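Ticket 831: Catalogue search drops accented titles
Product: Mesico 4, Kakness branch library
Status: Solved, leaving open until September

Nelli Suominen, 9:40 am
Searching for anything with an accent brings up zero results. "Café" finds nothing, "cafe" finds nothing, and we own 154 titles that should show up. Browsing by shelf still works fine. I've cleared the browser cache and tried the other desk computer, same behaviour.

Support, 10:15 am
Thanks Nelli, great detail! Could you open Settings, then Language, and tell me which colour the index light is? Also, did you import any records lately?
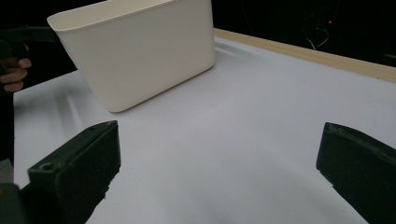 Nelli Suominen, 10:50 am
Light is amber. And yes, we brought in roughly 600 records from the old Issa system last week. I hadn't connected the two at all!

Support, 11:05 am
Lovely, I think we've got it. Issa exports in an older text format and the index stalls on the first odd character. Please re-save the file as UTF-8, import again with "Overwrite" ticked, then hit Rebuild.

Nelli Suominen, 1:20 pm
Rebuild stopped at record 400, so I ran it again and it went right through. Light is green and every café is back. So pleased!!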